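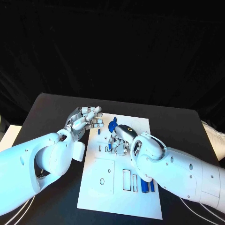

The Parts Board at Skedwood

28/01/2024 – by the Skedwood workroom
6 min read

A white board on the dark table, with the blue gear-shaped part near the top and a small blue peg to the left of it. The clear and grey pieces are lying together below.

I promised for a long time that I will make a page for the parts board, and now it is made. Skedwood is a small workroom in Brirno, on the second floor above the old print shop, and we are interested in one simple question: how can you put small plastic parts on a table so that you always know what you have and what is still missing? Many people who visit us think this is a question for children. After they have tried to put a kit together from one big bag, they usually think differently.

The outlines are printed on the board in thin black lines. They mark where the parts go, so you can work from the board and do not need to look in the booklet all the time. I like this very much, as my own reading of instructions is slow in any language.

About the board

Our first board was from Fudcombe, where I lived before I moved to Brirno. I drew it by hand with a marker. The lines were thick and every outline was a little too small, because I had drawn it around the part and then "corrected" it on the inside. You could put the part down, but the line disappeared under it, and you could not see if it was the correct part or only a similar one. I still have this board. It is now under a plant.

After this I learned to leave some space between the line and the part. If the space is too small, you spend your time on pushing the part to the perfect position. If it is too big, two different parts can look correct in the same outline. We tried several distances and we stayed with the one that my colleagues could use without asking me anything.

Thin lines are also better than thick lines for one more reason, which is the printer. A thick line uses a lot of black, and when you wipe the board many times, the black becomes grey at the sides. A thin line becomes older too, but it does so in the same way everywhere, and for my eyes this is less disturbing.

The drawing file is now at version 12. I do not recommend to anybody to start with version 1 and print it large. Print it on normal paper, put the parts on the paper, be angry for one evening, and then change the file.

About the parts

Blue was chosen for the parts that give the direction to all the others. When you have a blue part on a white board, you find it again immediately, even if you went to the kitchen and forgot what you were doing. I wanted to use red in the beginning. Under our lamps the red was too strong, and after one hour it was tiring.

The clear pieces are more difficult. They are beautiful, but on a white surface they can almost disappear, and the looped ones like to hang together. If you lift one, maybe you lift two. My advice is to put them down in one group first and separate them later, with time. I lost one clear piece in November and found it after three weeks in the pocket of my apron, where it had survived the washing machine better than my pen.

A full kit from our shelf, which we call Rondonuwu, has 276 pieces. The name is from the label on the box in which we kept the very first parts, and it stayed. We never put the complete kit on one board. A board should show one step of the work, maybe two steps if they are short. The rest is waiting in trays with a lid.

For sorting the trays I use the following order, and I keep it also when I am alone in the room:

Blue parts first, the large ones before the small ones.
Then the clear pieces, in a shallow tray with dark paper in it.
Then everything grey.
Last the parts which I do not recognize. They get their own tray and they are not mixed with the others, even if I am almost sure.

The last line was added after a bad experience. I was almost sure about a small ring, I put it with the others, and one whole afternoon was gone.

Get our letter. Four times in the year we send news from the workroom. You can unsubscribe at any time.

About the table and the curtain

People often write to me about the dark table. They ask if it is not better to have a light one, because small things are easier to see on it. For a small part which falls from the board this is a fair question. But with a white board the dark table makes a very clear border. You see quickly when something is not on the board anymore, and clear plastic is easier to find on dark than on white. For me this was the strongest argument.

The black curtain is simple fabric. Behind it are our shelves, and the shelves are full of boxes in all colors, with labels in three languages and not always with the correct label. Before we had the curtain, my eyes were going to the shelves all the time. Now they stay on the table. If you want to make the same at home, take a fabric that is heavy enough and does not move when somebody opens the door. Our first one was too light – every visitor made it fly.

I paid 172 for the fabric together with the rail. It was more than I wanted to spend, but the rail was the expensive half and it will be there longer than me.

Working with the board

There is no strict method. Still, some habits have helped us, and I write them here for the people who asked.

Put the board straight to the table edge before you put any part on it. To turn a board with parts on it is possible, but then you will sort again.

Begin at the top. The outlines in the upper area belong to the early parts of the work, and if you start from the bottom, your sleeve goes over everything later.

Small pegs should be put down slowly. A peg that stands is easy to take, and a peg that has fallen will roll, normally in the direction of the radiator.

Do not clean the board with the parts on it. I know it looks like a quick thing to do.

When a step is finished, look over the outlines once before you bring the next tray. I do it from left to right, like reading. A person who reads in the other direction can do it in the other direction, it makes no difference.

Questions that came by mail

One reader wanted to know if the board is magnetic. Our board is not. We tried a magnetic one for a month and the parts were holding nicely, but we had to put metal in each of them, and the clear pieces were then not really clear anymore.

Another reader has asked for the size of the paper for the test print. I use the largest sheet that my printer takes and I glue two of them with tape from the back side. A small mistake at the joint is not important for a test.

Somebody also asked where to buy the kit. For the moment it is not in a shop. We have a list with 283 names, and when a new set of trays is ready, we write to the next names on the list. I am sorry that this is slow. The trays are cut in our own room and the saw may only be used before six in the evening, this is our agreement with the neighbors.

If you have made a parts board of your own, please send me a few words about it. I am especially curious how you have solved the clear pieces, and if you found a line color that is better than black. Dark green was recommended to me twice now, and the next test print will be in dark green.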